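Light Meal Presentation Work, Kultine Service Area
Progress report for the current funding period
Prepared for: Candus program office
Prepared by: Ghazal Ebrahimi, project lead

1. Scope

The grant covers the layout and stocking of a self-service snack table for the Kultine building. The work has three parts: choice of serving containers, placement of items on the table, and written setup instructions for the staff who refill it. Menu planning and purchasing are outside the grant and are mentioned only where they affect the layout.

The period under report runs through the end of November. Part one is complete except for one open item (section 5). Part two is in its second revision. Part three exists as a draft.

2. Containers

The first layout used flat plates for all food. Wrapped items slid on the plates when the table was bumped, and the plates took up more of the tabletop than their contents justified. Plates were dropped from the layout after the first four sessions.

The current set consists of round woven baskets, rectangular trays, and clear acrylic stands. Baskets are assigned to wrapped or covered food. Trays are assigned to packaged snacks and to sandwiches set out for immediate pickup. Acrylic stands are assigned to bottles and small upright containers.

The baskets are shallow, with a braided rim. The weave grips plastic wrap better than a smooth plate does, and a single wrapped sandwich can be stood on its narrow side in the middle so the layers face up and the filling can be judged without handling.

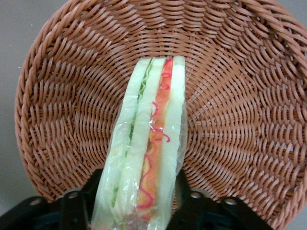 Should wrapped sandwiches be stacked in a basket to save space?
Stacking is not recommended. The lower sandwich is compressed, its filling is hidden, and people tend to lift the top one to see what is under it. One layer per basket is the rule in the draft instructions. Extra stock stays in the refrigerator until the basket is refilled.

Baskets are used without a liner for wrapped food. Unwrapped food does not go directly into a basket under any condition. Crumbs lodge in the weave and the baskets cannot go through the dishwasher. Cleaning is by dry brush after each session, then a damp cloth, then air drying with the open side down. Drying takes most of an afternoon, so a second set was bought from Sakalauskas and the two sets alternate.

Hot items are held in foil containers, covered with foil, and the container is set inside a basket. The basket serves as a carrier and keeps the foil from denting when it is picked up by the side. Foil containers are not refilled. When one is finished it is removed together with its basket.

3. Table layout

The layout was revised after the Wednesday session, when a line formed at the drinks and blocked access to the food. Drinks are now at the back edge of the table in a tiered acrylic rack. The rack is loaded in two rows of three, with the back row higher, so all six bottles can be reached and the front row does not hide the rear. Loading starts at the back.

The center of the table is reserved for the sandwich tray. It has rounded corners and a plain beige surface, which gives enough contrast for light bread to be seen from a standing position. An empty basket is kept beside the tray during setup as the landing place for the next wrapped item.

Packaged snacks share one white rectangular tray. Bars are stood along the back and clear bags are placed where their contents can be seen. Mixed orientation was tried and gave an untidy result within minutes of opening.

A stepped acrylic stand at the side holds the small cylindrical containers. The upper step is filled first, and the labels make the items easy to tell apart at a distance.

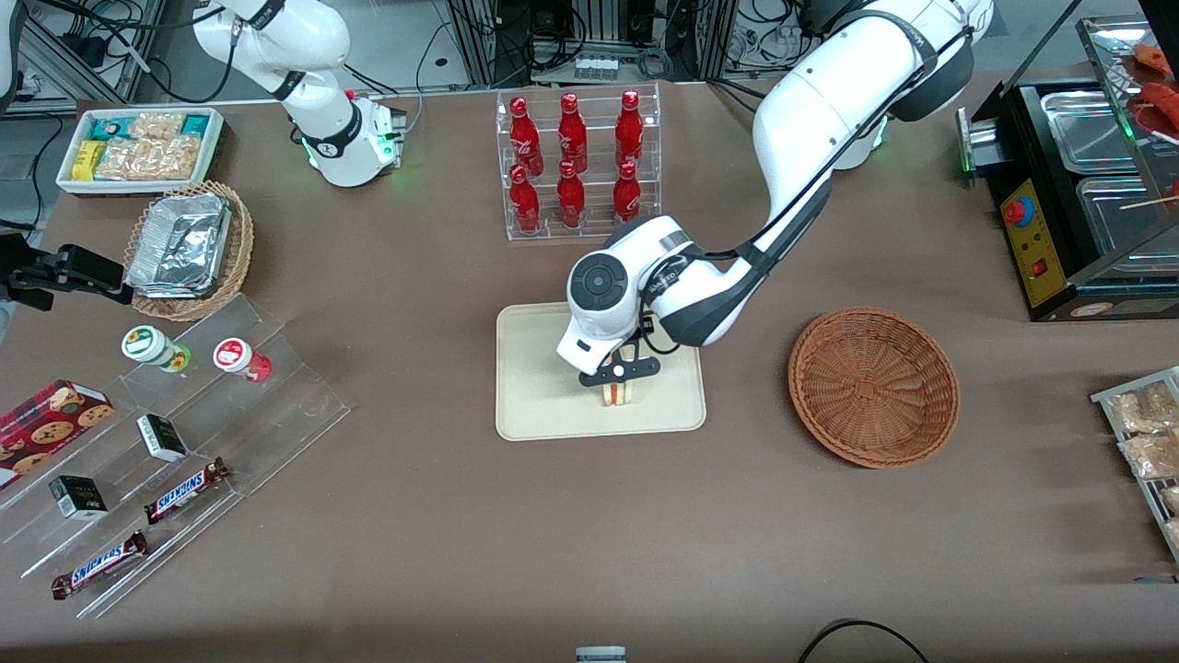
The spacing between these groups is still under adjustment. The draft calls for a clear margin of 9 centimeters between the sandwich tray and any neighboring container. In practice the margin closes up as items are picked up and put back, and the staff correct it at each refill. A wider margin was considered and rejected, as it would push the bottle rack too close to the back edge of the table.

The brown tabletop has been left bare. A cloth was tested in one session. It bunched under the trays when they were pulled forward, and the acrylic stands did not sit flat on it.

4. Setup time and refills

Target setup time from a cleared table is 18 minutes for one person. The target was met in the last sessions of the period with the stands already clean. It was not met when the stands had to be washed first - fingerprints and dried drops show clearly on acrylic, and wiping each step takes longer than placing the items.

The order of work in the draft is stands first, then trays, then baskets, then food. Sandwiches go out last. The refill interval is set at some 60 minutes, with an earlier refill if the sandwich tray is empty. The interval is printed on the card kept in the supply drawer.

5. Open items

The lid supplier, Skimix, has not confirmed a delivery date for the clear covers intended for the sandwich tray. Until they arrive, unwrapped sandwiches are put out in small numbers and the rest are held back. No cost change is expected.

The rim of one basket in the older set has begun to loosen. It has been taken out of food use and now holds napkins.

6. Work planned for the next period

Finish the spacing trials and fix the layout drawing. Issue the setup instructions to all refill staff and collect corrections. Test the tray covers on delivery, including whether they can be lifted with one hand. Compare the present basket with a deeper one for fruit.

The unspent part of the container budget is carried forward for the covers and the deeper basket. A revised budget table will be sent separately.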